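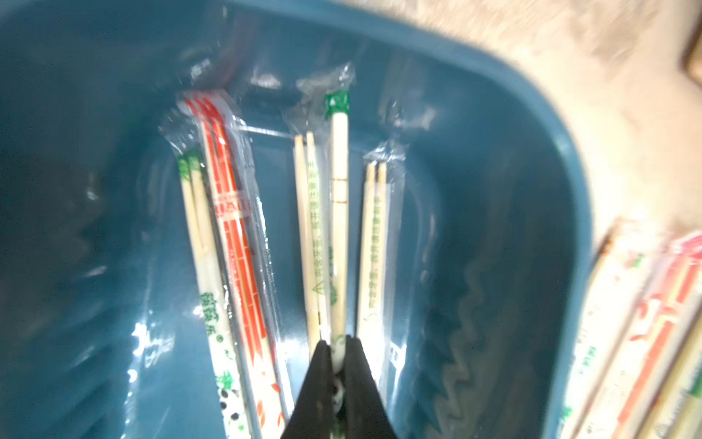 Pinza sobre uno de los paquetes de palillos, dentro del cubo azul. Vista desde la cámara de muñeca.

Percepción y agarre: la versión 3 del planificador ya trabaja con envases transparentes

4/11/22

El grupo de software de manipulación ha cerrado la tercera versión del planificador de agarre que se usa en las celdas de Nandville. El cambio principal afecta a los objetos delgados y envueltos en plástico: palillos desechables, cubiertos en bolsa, sobres de salsa, pajitas. Hasta ahora esos artículos se preparaban a mano y quedaban fuera del flujo automático de Triklow, el paquete interno que coordina percepción, planificación y control.

El trabajo empezó en abril con una petición del equipo de preparación de pedidos. Los artículos grandes (cajas, botellas, tarrinas) se recogían sin mayor problema, pero cada pedido de comida lleva además dos o tres piezas pequeñas que obligaban a detener la línea. Se eligieron los palillos como caso de prueba por tres motivos prácticos: son baratos, no caducan y hay muchos modelos distintos de funda en el almacén.

Qué fallaba antes

La versión anterior partía de la nube de puntos. Segmentaba el objeto, le ajustaba una caja y proponía un par de contactos opuestos en las caras más estrechas. Con un envase opaco el método es suficiente. Con plástico transparente, la cámara de profundidad devuelve huecos, y lo que queda en la nube es la tira de papel impresa y poco más. El planificador proponía entonces agarres centrados en el papel, a veces con el ancho mal calculado, y la pinza cerraba sobre el borde del plástico o empujaba el paquete vecino.

El otro problema era el recipiente. Los cubos de plástico brillante dan reflejos en las paredes, y esos reflejos tienen a menudo la misma forma alargada y vertical que un paquete de palillos. En los registros de primavera hay bastantes intentos en los que el detector marcó como objeto una franja de luz en la pared. Se probó a cambiar los cubos por otros mates, que mejoran los resultados, pero los clientes usan los suyos y no tiene sentido exigirles un modelo concreto. El cubo azul se ha quedado como recipiente de referencia precisamente en las pruebas difíciles.

Qué cambia en la percepción

El detector ya no depende de la profundidad para decidir si hay un objeto. Trabaja sobre la imagen en color de la cámara de muñeca y devuelve, para cada candidato, una máscara, un eje principal y un valor de confianza para cada extremo. La profundidad se usa después, solo en la zona central de la máscara, para colocar ese eje en el espacio.

Para el entrenamiento se etiquetaron 1.695 imágenes tomadas en las celdas, todas desde la muñeca. Otras 338 se reservaron para validación y no se han tocado durante el ajuste. El conjunto mezcla fundas con impresión roja, fundas con impresión verde, paquetes con la funda muy estrecha que dejan ver la madera y paquetes cerrados por completo en papel. También se incluyeron a propósito imágenes con desenfoque de movimiento, porque la cámara va montada en el brazo y en funcionamiento real no siempre se puede esperar a que todo esté quieto.

Los reflejos se tratan aparte. Antes de aceptar un candidato, el sistema compara dos imágenes tomadas con un pequeño desplazamiento lateral de la muñeca. Un objeto apoyado en la pared se mueve en la imagen según su distancia; un reflejo se mueve de otra manera, y esa diferencia basta para descartarlo en la mayoría de los casos. La comprobación cuesta hasta 377 milisegundos por ciclo y se puede desactivar en la configuración si el recipiente es mate.

Hay un detalle que dio más trabajo del previsto. El extremo superior del envase suele terminar en un plástico arrugado y vacío, que sobresale bastante por encima de los palillos. El primer modelo lo tomaba por parte rígida del objeto y situaba el centro demasiado arriba. Se resolvió etiquetando dos límites por paquete: el del envase y el del contenido. El planificador usa el primero para evitar choques y el segundo para elegir el punto de agarre.

Qué cambia en la planificación

Cuando varios paquetes están de pie contra la pared del cubo, lo habitual es que se abran por arriba y se junten por abajo. Los extremos superiores quedan separados, pero son la parte blanda. La parte inferior es firme, pero ahí hay menos sitio para los dedos y es fácil tocar dos paquetes a la vez.

El planificador nuevo recorre el eje de cada paquete y puntúa posiciones de agarre con tres criterios: rigidez esperada, espacio libre a ambos lados y ángulo de la pinza respecto a la pared del recipiente. El peso de cada criterio se guarda en un archivo por familia de artículo. En palillos domina el primero, de modo que el sistema acepta bajar bastante si el modelo de ocupación dice que caben los dedos.

Teodor Sima, responsable del módulo, explica que la parte más discutida fue el orden de extracción. «Probamos a empezar siempre por los paquetes de los lados, que parecen los más accesibles. El que está en el centro a veces tiene mejor puntuación, porque los vecinos se inclinan hacia fuera y le dejan hueco. Al final quitamos la regla y dejamos que decida la puntuación.»

Si ningún candidato supera el umbral, Triklow no fuerza el agarre. Lanza una acción de separación, que consiste en introducir los dedos cerrados entre dos paquetes y desplazarlos unos milímetros, y vuelve a mirar. Se permiten dos separaciones seguidas. Después se avisa al operador.

Control de la pinza

Los dedos que se montan ahora son negros, con la punta afilada, y caben entre envases contiguos mejor que los planos de antes. El cambio de geometría obligó a rehacer la calibración entre cámara y pinza, porque las puntas aparecen siempre en la parte baja de la imagen y el detector las confundía de vez en cuando con un objeto oscuro. Se ha añadido una máscara fija que se genera al final de la calibración. Quien cambie de dedos tiene que repetirla.

El cierre se hace en dos etapas. La primera es rápida y termina justo antes del contacto estimado. La segunda es lenta y se detiene por corriente del motor, con un límite bajo: los palillos aguantan, pero las fundas de papel se marcan con facilidad. Tras el cierre se comprueba el ancho entre dedos. Si es menor que el mínimo registrado para esa familia, se entiende que solo se ha cogido plástico, se abre la pinza y se busca un punto más bajo.

La subida también es distinta. En lugar de ascender en vertical, el brazo sigue durante los primeros centímetros la dirección del eje del paquete. Así se arrastran menos los de al lado, sobre todo cuando el envase está inclinado contra la pared.

Herramientas

Con esta versión se entrega un visor de intentos. Para cada ciclo guarda la imagen de muñeca en el momento del cierre, la máscara elegida, los candidatos descartados con su puntuación y la curva de corriente de la pinza. Se abre desde el panel de Triklow, en la pestaña de registros, y permite filtrar por familia de artículo, por celda y por causa de fallo. Los registros se conservan treinta días, salvo los que se marquen como relevantes.

El visor sustituye a los guiones sueltos que cada celda tenía en su carpeta. Esos guiones seguirán funcionando hasta la próxima versión – después se retirarán del repositorio.

También se ha unificado el formato de los archivos de configuración. Las celdas Iwasaki y las celdas Andel usaban nombres distintos para los mismos parámetros, con el resultado de que más de un ajuste hecho en unas no llegaba a las otras. El conversor está en la carpeta de herramientas y genera una copia del archivo antiguo antes de escribir el nuevo.

Limitaciones conocidas

Los paquetes tumbados y apilados fuera del recipiente no están cubiertos. El detector los encuentra, pero el planificador supone que hay una pared de apoyo y los ángulos que propone sobre una superficie plana no son útiles. Para esos casos hay que seguir usando el perfil antiguo.

Tampoco se lee el texto de las fundas. El sistema distingue familias por tamaño y aspecto general, lo que basta para recoger pero no para comprobar que se sirve una marca determinada. Si el pedido lo exige, la verificación se hace después, en la estación de escaneo.

Con luz directa sobre el cubo la comprobación de reflejos pierde fiabilidad. Se recomienda mantener las pantallas difusoras en su sitio y no retirarlas durante la limpieza sin volver a colocarlas.

Instalación

La actualización se aplica celda por celda. Hace falta parar la línea, instalar el paquete, repetir la calibración de cámara y pinza y ejecutar la secuencia de prueba con un cubo cargado. Los perfiles de artículos grandes no cambian. Las incidencias se registran en la cola de manipulación, con el identificador del intento que muestra el visor.

El siguiente artículo en la lista son los sobres de salsa.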